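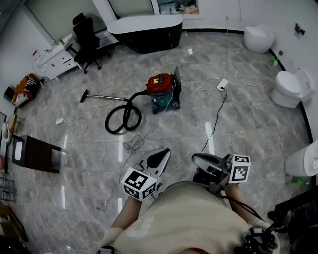

February
By Marilou Macaraeg

Print | E-mail

Vacuuming a floor is a good thing to teach a robot by hand, and a bad thing to teach it in a bare lab. Someone has to hold the grippers and deal with the hose, the wand and whatever cord is lying there.

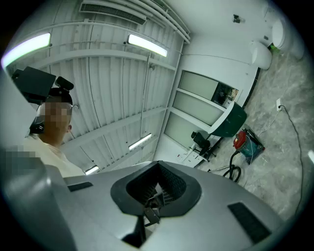
Teodoro Sison at Litmont wants every demonstration clean. I would keep the clumsy ones – a slow grab, a second try. Of 352 demonstrations I went through, 12 showed a person fixing a bad grip. Those taught me the most, and I'd ask for more of them.

Last updated: February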